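Closusgate Workshop Notes
Home care of an upright piano between tunings

An upright needs little from its owner: stable air, a clean case, dry hands and a tuner at regular intervals. The notes below cover the work that can be done at home without removing the action. Regulation, voicing and string replacement are outside their scope.

Position

Stand the piano against an inside wall. Keep it clear of radiators, floor vents, fireplaces and direct sun. Leave a gap of a few inches behind it so air can move across the soundboard. On carpet, set the casters in cups; on a hard floor, use cups with a felt or rubber base and check that the floor finish is compatible with the rubber. Some types leave a permanent stain on varnish.

Humidity

The soundboard is spruce and swells across the grain as it takes up moisture. Pitch rises with it, most noticeably in the middle octaves. In a heated room in winter the reverse happens. A relative humidity between 40 and 50 percent suits most instruments, and steadiness matters more than the exact value. Place a hygrometer on a shelf at keyboard height, away from the window. Read it at the same time of day for a month before buying a humidifier.

Open water containers inside the bottom panel are not recommended. They spill, and they put moisture in contact with the pedal springs and the lower ends of the bass strings.

Keys

Wipe keys from back to front, never side to side. Side strokes push dirt between the keys, where it collects on the key frame. Use one cloth barely damp with distilled water and a second cloth to dry. Clean an octave, dry it, then move to the next. For plastic keytops, one drop of mild dish soap in a cup of water is enough. Do not use soap on ivory. Black keys get their own cloth, as older stain can transfer to the naturals.

Cloths

Old cotton T-shirts make good case cloths once the seams, zippers, buttons and printed areas have been cut away. Printing ink is abrasive on a gloss finish. Wash new cloths before use, without fabric softener, which leaves a film. Keep case cloths, key cloths and polish cloths apart.

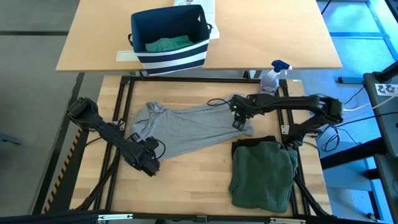
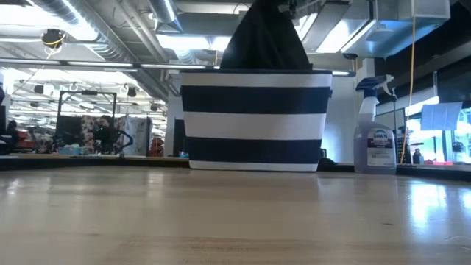
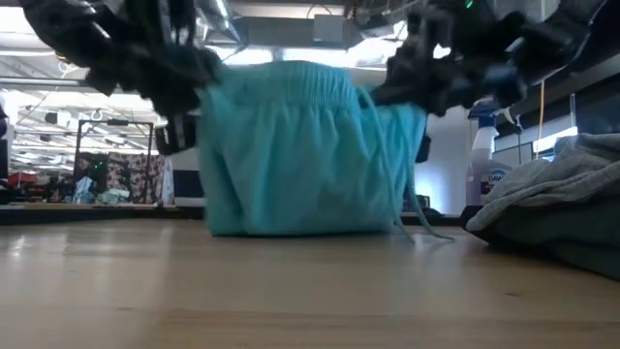

Striped fabric bin in the first two photos; teal shorts in the third.

Case finish

Identify the finish before applying anything to it. Polyester gloss tolerates a damp microfiber cloth. Shellac does not tolerate alcohol in any amount, and hot water will cloud it. Test on the inside of the bottom panel: a cotton swab with a little denatured alcohol will turn shellac tacky within a few seconds. Lacquer also softens under some solvents, so a positive result means only that solvent cleaners should be avoided.

Avoid silicone sprays. Silicone migrates into the pin block and onto strings, and it makes later refinishing difficult. Paste wax is acceptable on old satin cases, applied thinly once a year. Work with the grain.

For fine scratches in polyester, wet-sand with 2000 grit, then 3000 grit, then buff with a plastic polishing compound. The Barno foam pads hold their shape well at low speed. Keep the pad moving and stop when the surface feels warm to the hand. Anything deep enough to need 400 grit should go to a refinisher.

Inside the bottom panel

The lower panel is held by a flat spring under the key bed. Push the spring up and tilt the panel out. Vacuum the floor of the case with a soft brush on low suction. Keep the nozzle away from the bass strings, and never touch the copper windings with bare fingers. Coins and pencils can be lifted out with long tweezers.

A pedal that squeaks usually needs attention at the dowel pin or the spring. Apply a small amount of dry PTFE powder to the contact point. Oil swells the felt bushings and attracts dust.

Moths

Felt is wool, and moth larvae eat it. Check the hammer rail, the key punchings and the muffler strip each April. Look for bare patches and pale, sandy debris. Cedar blocks have limited effect and need resanding. Do not put loose mothballs in the case; the vapor can affect finishes and plastic parts.

Moving

An old full-size upright can weigh more than 400 pounds. Moving it across a room takes two adults and a piano dolly. Casters on old instruments are ornamental and may seize or crack the leg.

128 shares | 9 comments

Related items
Freeing a sticking key
Choosing a bench: fixed or adjustable
Sriwong hygrometer, calibration with salt
Storing sheet music in a damp house
The Plandovstead upright: removing the fallboard
Metronome springs and how to wind them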